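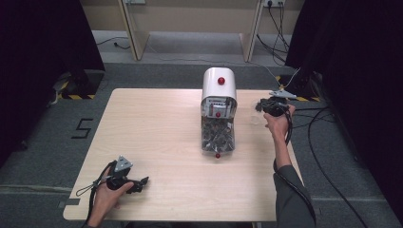 Page last changed: August 23, 2020

Re: [Ollness-list] Keeping small parts in one place

Someone on the list wrote:
> I'm forever chasing little screws across the bench. Jam jars
> tip over and the lids go missing. Has anyone tried one of the
> upright bins with a hood, and is it worth the room it takes up?

Oh yes, please try one! I've had mine since November and I love it. White, rounded on top, with red knobs down the front and a clear bin under the hood, so I can see at a glance how the pile of little dark metal bits is going. No more unscrewing nine jars to find the right one.

It stands toward the far side of a pale birch-look table, which leaves the whole near half free for working. I used to keep it right at the front and kept bumping it with my elbow - moving it back was the best thing I did all winter.

A few odds and ends:

I tip in 300 pieces at a time and top up when it looks low.

A small clear dish or disc on the tabletop is great for strays. Anything grey vanishes on our grey carpet!

What colour is your bench? Pale wood makes dark parts so easy to spot.

Cheers from the Lougher shed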